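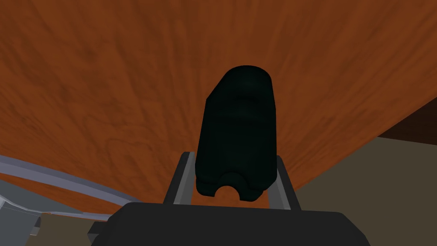 4.2 What people did with notifications

I went into this part of the study expecting complaints about too many emails, and I did get those. What I hadn't planned for was how much time people spent talking about the notifications they wished they'd had. Both groups were using Tudance, the shared document tool from the main study, and both had the same default settings on the first morning: an email for every comment, an email for every mention, and a small red dot inside the app for everything else (edits, moved pages, somebody joining the workspace).

By the end of the first week the larger group had piled up 565 comments, most of them in just two documents. Hamish Niven, who coded the interviews with me, made a chart of when people changed their settings, and it's lumpy. People put up with the emails for quite a while, then one busy thread came along and a whole bunch of them went off to the settings page within the same hour. One participant told me she got 20 emails during a single lunch, every one from the same argument over a heading, and when she came back she turned off the lot – mentions too, which she hadn't meant to do.

That last bit matters a good deal for what follows. The settings page in Tudance puts "comments" and "mentions" under one switch unless you open a second panel, and the second panel is easy to miss (I missed it myself when I was writing the handout!). So a person who wanted less noise often ended up with no email of any kind, and their teammates had no way of knowing. Somebody would type a name with the little @ sign in front, see it turn blue, and figure the message had landed.

I started calling these "lost mentions" in my notes and the name stuck. A lost mention is one where the person named had email off and didn't open the document for the rest of the working day. I counted them by hand from the activity log for the first 200 mentions in the study, and 60 of them were lost. I'd be careful with that number. The log tells me when a document was opened, and it can't tell me whether two people had already sorted the thing out in the hallway or over the phone. Kane Kereama went back through a handful with the people involved, and a couple really had been settled out loud, with the comment left sitting there as a sort of receipt.

Still, the interviews line up with the log pretty well. People who'd been on the wrong end of a lost mention remembered it, sometimes with a fair bit of heat. "I asked him three times," one writer said, and she was right, she had, in three separate comments on the same paragraph. He'd switched everything off before the first one. Neither of them was being rude, and it took a meeting about something else for it to come up.

The smaller group did better, and I'd love to say it was because of something clever in our setup, but I think it was mostly Geltau. Geltau is the chat program they already had open all day, and they fell into the habit of pasting a link there whenever a comment needed an answer. It's clunky. You write the comment, copy the link, switch windows, paste it, and add a word or two so it doesn't look bossy. I asked several of them if it bugged them and they seemed surprised by the question. The chat was where you went when you wanted a person, and the document was where the work lived.

Shaikh, the add-on we tried in the second round, was meant to do that pasting for you. It sends each mention to the chat as a short line with the first few words of the comment. Uptake was slower than I'd hoped. A few people liked it right away, but others found that an automatic line was easier to skip than one a coworker had typed, even when the words were nearly the same. I don't have enough cases to push this very far. I'll come back to it in Section 5, along with the question of whether a tool should show you that the person you're naming has their email turned off. My own feeling is that it should, though two participants hated the idea and had decent reasons (neither wanted a manager looking over their settings).

Figure 4. Wooden tabletop, computer rendering.

One more thing on timing before I move on. The daily digest, which bundles everything into one email at 4 p.m., was the setting I'd have bet on, and hardly anyone kept it. By four the decisions had been made. Several people said they read it on the way home, nodded, and deleted it.

Contact the authors | Copyright Surkura Working Papers | Back to top

Related items
Who resolves a comment? Closing threads in shared documents
Guest accounts and the outside reviewer
Version history as a record of disagreement
Folder names in small teams: a follow-up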